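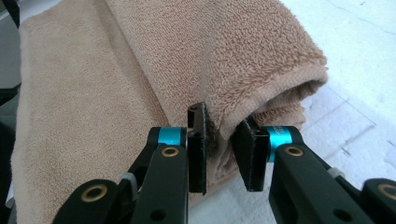

동네에서 작은 숙박업을 하는 사람에게 가장 손이 많이 가는 물건이 무엇이냐고 물으면 침구라고 답하는 경우가 많다. 게스트하우스 '플러든(Plurden)'의 운영자는 수건이라고 했다. 객실은 여덟 개뿐인데 한 달에 빨아야 하는 수건은 이불보다 훨씬 많고, 손님이 가장 먼저 얼굴에 대는 물건이기도 하다. 그는 이 일을 시작하기 전 호텔 세탁실에서 오래 일했다. 이름은 쓰지 않는 조건으로 인터뷰에 응했고, 대화는 오전 퇴실이 끝난 뒤 1층 식당에서 이어졌다.

세탁실 일은 어떻게 시작했느냐는 질문에 그는 별다른 계기가 없었다고 했다. "집에서 가까웠어요. 새벽 여섯 시에 나가서 오후 세 시에 끝나는 게 저한테는 맞았고요. 아이가 어릴 때라 저녁에 집에 있어야 했거든요." 처음 맡은 일은 분류였다. 객실에서 내려온 자루를 풀어 시트와 수건을 나누고, 얼룩이 있는 것을 따로 빼는 일이다. "파운데이션, 염색약, 와인, 구두약. 구두약이 제일 안 빠져요. 수건으로 구두를 닦는 분들이 생각보다 많습니다."

분류를 여덟 달쯤 하고 나서 세탁기 쪽으로 옮겼다. 그때 배운 것 가운데 지금까지 쓰는 것이 무엇이냐고 묻자 그는 양을 적게 넣는 것이라고 답했다. "통을 꽉 채우면 물이 안 돌아요. 세제가 남고, 남은 세제가 굳으면서 수건이 뻣뻣해집니다. 가정에서도 똑같아요. 통의 3분의 2만 채우고 그 이상은 두 번에 나눠서 돌리세요. 전기세가 아까우면 수건을 빠는 날을 따로 정하면 되고요."

섬유유연제에 대해서는 말이 단호했다. 플러든에서는 쓰지 않는다. 유연제가 실 표면에 막을 만들어 물을 덜 먹게 된다는 것이다. "손님이 몸을 닦았는데 물이 밀리기만 하면 그건 수건 구실을 못 하는 거예요. 향을 원하면 방에 다른 걸 놓으면 됩니다." 대신 헹굼을 한 번 더 한다. 뻣뻣해진 수건은 식초를 조금 넣은 물에 한 차례 돌린다고 했다. 식초 냄새는 마르면서 없어진다. 락스와는 절대 같이 쓰면 안 된다는 말을 두 번 했다.

플러든을 열 때 가장 오래 고민한 것도 수건이었다. 처음에는 다들 하는 대로 흰색을 들였다. 흰색은 삶을 수 있고 표백도 되니 관리가 쉽다는 것이 업계의 상식이다. 그런데 객실이 여덟 개인 곳에서는 사정이 달랐다. "호텔은 외부 업체가 산업용 기계로 한꺼번에 돌리니까 흰색이 유지되는 거예요. 저는 가정용보다 조금 큰 기계 두 대로 하는데, 반년 지나니까 다 누레졌어요. 누런 흰 수건은 아무리 깨끗해도 지저분해 보입니다."

그래서 두 번째 해에 색을 바꾸었다. 거래처 올럼리(Olumley)에서 회색과 남색, 밝은 갈색 견본을 받아 한 달을 써 보았다. 남색은 먼지가 눈에 띄었고 회색은 물이 묻으면 얼룩처럼 보였다. 결국 밝은 갈색으로 정했다. "화장이 묻어도 덜 보이고, 몇 년 써도 색 차이가 심하지 않아요. 새것하고 쓰던 것을 섞어 놓아도 괜찮고요." 첫 주문은 221장이었다. 왜 그런 숫자가 나왔느냐고 물으니 객실별로 필요한 장수를 세고 빨래가 밀리는 날의 몫과 여분을 더하다 보니 그렇게 되었다고 했다. 올럼리 쪽에서는 220장으로 맞추면 안 되겠느냐고 했지만 한 장을 더 받았다.

수건의 두께를 묻자 두꺼울수록 좋은 줄 아는 사람이 많다고 답했다. 처음에는 그도 그렇게 생각했다. "두꺼운 건 만질 때만 좋아요. 안 마릅니다. 장마철에 안 마른 수건을 욕실에 걸어 두면 그날 저녁에 냄새가 나요." 플러든에서 지금 쓰는 것은 중간 두께이고 고리가 짧고 촘촘한 것이다. 고리가 길면 손톱이나 지퍼에 걸려 올이 빠지기 쉽다. 빠진 올은 당기지 말고 가위로 자르면 된다. 고리로 짠 천은 한 올을 잘라도 전체가 풀리지 않는다고 한다.

건조는 기계와 자연 건조를 섞는다. 건조기에서 8할쯤 말리고 나머지는 2층 베란다에 넌다. 널기 전에는 양 끝을 잡고 세게 턴다. 열 번이면 충분하다. "이걸 귀찮아하는데, 누운 고리를 세우는 과정이에요. 안 털고 말리면 납작한 채로 굳습니다." 햇볕에 오래 두는 것도 좋지 않다고 했다. 여름에는 두 시간, 겨울에는 해가 넘어가기 전까지만 둔다. 12월이 가장 힘들다. 해는 짧은데 손님은 많고, 난방 때문에 방마다 젖은 수건을 의자에 걸어 두는 일이 잦다. 그는 12월에만 아르바이트를 한 명 더 쓴다. 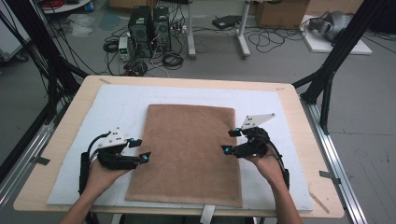 개는 방법에 대해서는 할 말이 많아 보였다. 호텔마다 방식이 정해져 있고, 새로 들어온 사람은 그것부터 익힌다. 그가 일하던 곳에서는 긴 쪽을 세 번 접고 다시 반으로 접어, 접힌 면이 문 쪽을 향하게 놓았다. "테두리가 밖으로 나오면 다시 하라고 했어요. 선반 앞에서 봤을 때 둥근 면만 보여야 한다는 거죠. 처음에는 그게 무슨 차이인가 싶었는데, 서른 장을 쌓아 보면 압니다. 테두리가 섞이면 탑이 기울어요."

지금은 방식을 조금 바꾸었다. 욕실 선반의 깊이가 호텔보다 얕기 때문이다. 먼저 선반 깊이를 재고, 거기에 맞춰 접는 폭을 정했다. 플러든의 선반은 깊이가 29센티미터라서 수건을 그보다 조금 좁게 접는다. 집에서 수건장이 어지럽다고 하는 사람들은 대개 개는 솜씨보다 폭이 문제라는 것이 그의 의견이다. "예쁘게 개는 영상을 보고 그대로 따라 하는데, 그 집 수건장하고 내 수건장이 다르잖아요. 자부터 꺼내세요."

모서리는 어떻게 맞추느냐고 물었다. 그는 식탁 위의 행주를 펴서 보여 주었다. 네 모서리를 다 맞추려고 하지 말고 한쪽 긴 변만 맞춘 다음, 손바닥으로 반대편을 향해 밀어낸다. 빨래를 거친 천은 정확한 직사각형이 아니라서 네 귀가 다 맞는 일은 드물다. 남는 부분은 안쪽으로 보낸다. 한 장에 걸리는 시간은 몇 초 되지 않았다. 세탁실에 있을 때는 이것보다 빨랐다고 했다.

세탁실에는 기록장이 있었다고 한다. 하루에 처리한 장수를 적는 공책이다. 그가 기억하는 가장 많은 날의 숫자는 1,241장이다. 단체 손님이 나가고 다음 단체가 바로 들어온 날이었다. 점심을 서서 먹었고, 집에 가서도 손끝이 얼얼했다. 천이 손의 기름기를 다 가져가기 때문에 겨울이면 손가락 끝이 갈라졌다. "장갑을 끼면 감이 없어서 느려져요. 그래서 다들 퇴근할 때 바셀린을 바르고 면장갑을 꼈어요. 버스에 흰 장갑 낀 사람이 여럿 앉아 있었죠."

그 시절에 아쉬웠던 점은 없느냐고 묻자 잠시 생각하더니 의자 이야기를 했다. 개는 작업대가 높아서 서서 해야 했는데, 앉을 수 있는 높은 의자를 달라고 몇 년을 이야기해도 들어오지 않았다. 플러든을 열고 가장 먼저 산 비품이 작업용 높은 의자였다. 타카치(Takach)라는 중고 가구점에서 샀고 지금도 쓴다. 등받이가 한 번 부러져 고쳤다.

수건의 수명에 대해서도 물었다. 플러든에서는 따로 연한을 정해 두지 않고 세 가지를 본다고 했다. 물을 잘 먹는지, 끝단이 풀렸는지, 마른 상태에서 냄새가 나는지다. 마지막이 가장 중요하다. 말랐는데도 냄새가 나면 삶아 보고, 그래도 나면 뺀다. 뺀 수건은 잘라서 걸레로 쓰고, 상태가 나은 것은 근처 동물 보호소 위자야(Wijaya)에 보낸다. 보호소에서는 크기가 큰 것을 좋아하고, 단추나 고리가 달린 것은 받지 않는다. 보내기 전에 끝단의 풀린 실은 전부 잘라 준다. 개들이 삼킬 수 있어서다.

손님들이 수건을 가져가는 일이 있는지도 궁금했다. 그는 있다고 했다. 다만 흰색이던 때보다 줄었다. "흰 수건은 누구 집에나 있으니까 섞여서 가기도 해요. 짐을 급하게 싸다 보면 그럴 수 있죠. 색이 있으면 본인 게 아니라는 게 바로 보이잖아요." 택배로 돌려보낸 손님도 한 명 있었다. 빨아서 개어 보냈는데, 접은 방식이 플러든과 똑같았다고 한다. 그 수건은 그대로 선반에 올렸다.

가정에서 수건을 한꺼번에 바꾸라는 조언을 자주 듣는데 어떻게 생각하느냐고 물었다. 그는 그럴 필요가 없다고 했다. 한 번에 바꾸면 한 번에 낡는다. 플러든은 일 년에 두 번, 봄과 늦가을에 30장씩 새로 들인다. 새 수건은 손님 방에 넣기 전에 세 번 빤다. 첫 번째는 세제 없이 물로만 돌린다. 먼지와 풀기가 빠지고 나야 물을 제대로 먹는다. 첫 세탁 때는 다른 빨래와 섞지 말고, 건조기 필터는 중간에 한 번 비워야 한다. 새 수건 몇 장에서 나오는 보푸라기가 한 줌이 넘는다.

마지막으로 집에서는 어떤 수건을 쓰느냐고 물었다. 그는 웃으면서 결혼식 답례품과 동창회 기념 수건을 쓴다고 했다. 글자가 찍힌 것, 색이 다 다른 것이 수건장에 섞여 있다. 개는 방식도 식구마다 다르다. 남편은 반으로 두 번 접고, 아이는 둘둘 만다. "집에서는 아무 말도 안 해요. 제가 다시 개지도 않고요." 오후 세 시가 가까워지자 그는 입실 준비를 해야 한다며 일어섰다. 이날 들어올 손님은 세 팀이었고, 베란다의 수건은 아직 걷지 않은 상태였다.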